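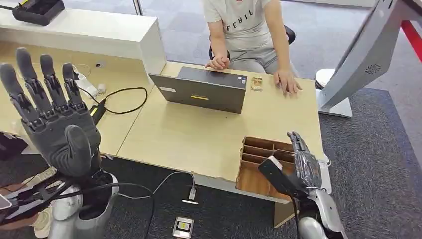
Por Deirdre Doherty
Publicado en noviembre · Cuaderno de Zernura · 2 comentarios

Llevamos ya bastante tiempo recogiendo demostraciones para Flulero y todavía no había escrito nada sobre cómo es una sesión normal. Lo apunto ahora, antes de que se me olviden los detalles.

La tarea de este mes es sencilla de explicar: coger un objeto pequeño de la mesa y dejarlo en uno de los compartimentos del organizador de cartón. Cada intento se graba entero, con lo que ve la cámara de la cabeza y las posiciones de los dedos y los brazos. Después se etiqueta y pasa al conjunto de entrenamiento.

Una tanda son 13 intentos. Al principio las hacíamos más largas y los últimos salían mal, con movimientos bruscos y correcciones de más. El modelo aprende también las correcciones, así que acortamos las tandas y ahora paramos cinco minutos entre una y otra.

Empezamos siempre con la misma postura: manos arriba, palmas hacia delante, dedos estirados. Sirve para comprobar que los dedos responden igual que el día anterior. En la mano izquierda es cuestión de segundos. La derecha muchas veces ya tiene algo cogido de la prueba anterior y hay que soltarlo primero. El pulgar es lo que más trabajo da. Si el cero está desplazado, los agarres de objetos planos y rectangulares quedan torcidos y no lo notas hasta que revisas la grabación.

La mesa no la recogemos. Al otro lado suele haber alguien trabajando con el portátil, y los cables y las tarjetas se quedan donde estén. En las primeras sesiones, en Hustbridge, lo dejábamos todo despejado y el modelo funcionaba bien allí y mal en cualquier otro sitio. Ó Gríofa insistió en grabar con gente sentada delante y tenía razón, aunque me costó dos semanas dársela.

Lo que descartamos: los intentos en los que el operador duda mucho rato encima del organizador, los que pierden fotogramas y los que tienen la etiqueta equivocada. Los fallos limpios, cuando el objeto se cae y se vuelve a coger, los guardamos aparte.

Me queda por resolver el asunto de los tabiques. Son de cartón fino y se doblan si la mano baja un poco ladeada, y entonces el compartimento cambia de forma a mitad de la tanda. He probado a enderezarlos entre intentos, pero eso añade tiempo. La semana que viene probaré a dejarlos doblados y a ver qué aprende.

Archivado en: Flulero, recogida de datos, manos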